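Computer case

From the Warcombe Home Computing Encyclopedia
Entry started by Graça Cardoso. Last changed November 17, 2020. Needs more sources.

A computer case (also chassis, tower, box, and wrongly "the hard drive" or "the CPU") is the outer shell that holds most of the parts of a desktop computer. Usually steel or aluminium with plastic on the front. Some have a glass side. Keyboard, mouse and screen stay outside it, except in all-in-one machines, see separate entry.

Contents
Names
Sizes
Inside layout
Cooling
Dust and noise
Local makers
See also

Names

"Tower" means a case that stands upright. "Desktop" used to mean one that lay flat with the monitor on top, now it means nearly any computer that isn't a laptop. Older sources mix these up so check the date of what you are reading. "Chassis" strictly is the metal frame without the outer panels, but shops use it for the lot.

Sizes

Cases are sold by the largest motherboard they take. Common ones are ATX, microATX and Mini-ITX. A bigger case will nearly always take a smaller board as the mounting holes are shared. Does not work the other way round.

Full tower: tall, plenty of drive space, heavy. Mostly workstations and home servers.
Mid tower: the usual choice. Fits under most desks.
Mini tower: microATX and below. Short graphics cards only in many of them, measure first.
Small form factor: everything else. Often needs a smaller power supply, which costs more.

Inside layout

The motherboard screws on to short brass or steel posts called standoffs. These keep the back of the board off the metal. A missing standoff lets the board flex, one in the wrong place can short it out. Both are common faults in first builds.

The power supply sat at the top rear in most older towers. Later ones put it at the bottom, often under a cover with its own air intake. Expansion cards line up with slots at the back and are held by a screw or clip each. Drive bays come in two main widths, 5.25 inch and 3.5 inch, plus 2.5 inch for smaller drives. The 5.25 inch bay has been dropped from a lot of newer cases now that few people fit an optical drive.

Cables run either through the main space or behind the motherboard tray. Behind is tidier, and makes it easier to get your hands in later.

Cooling

Normal arrangement is cool air in at the front, warm air out at the back and top. Fans are mostly 120 mm or 140 mm. Larger fans can shift the same air at a lower speed, so less noise. If more air is pushed in than pulled out the case is said to have positive pressure, and dust then tends to come in through the filters and not through every gap. Opinions differ on how much this matters at home.

Liquid cooling needs room for a radiator. Check the thickness with fans attached, makers often quote it without.

Dust and noise

Clean filters every few months, more with pets. Switch off and unplug before opening the side. Hold fan blades still if using compressed air. Rattles are usualy a loose side panel or a cable touching a fan. Rubber washers help with drive hum.

Local makers

Two small firms in the area made cases. Cronin bent steel flat desktops for school offices, 400 of them in all, beige, very heavy. Ollisora came later with a mini tower called the Bikach, 267 sold, known for sharp inside edges and a side panel that needed 21 screws. Jalen Dunleavy's price list from one August survives and gives the Bikach in beige or grey. No working Cronin is known to us. The dates for both firms are disputed, see talk page.

See also

Motherboard
Power supply
Standoff
Rack mounting (stub, please expand)

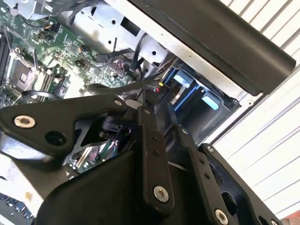 Rack mounting has its own rules on width and height and should not be merged in here, it was tried once and the sizes section became a mess. Anyone with a Cronin manual, even a few pages, please add the screw sizes to the local makers section.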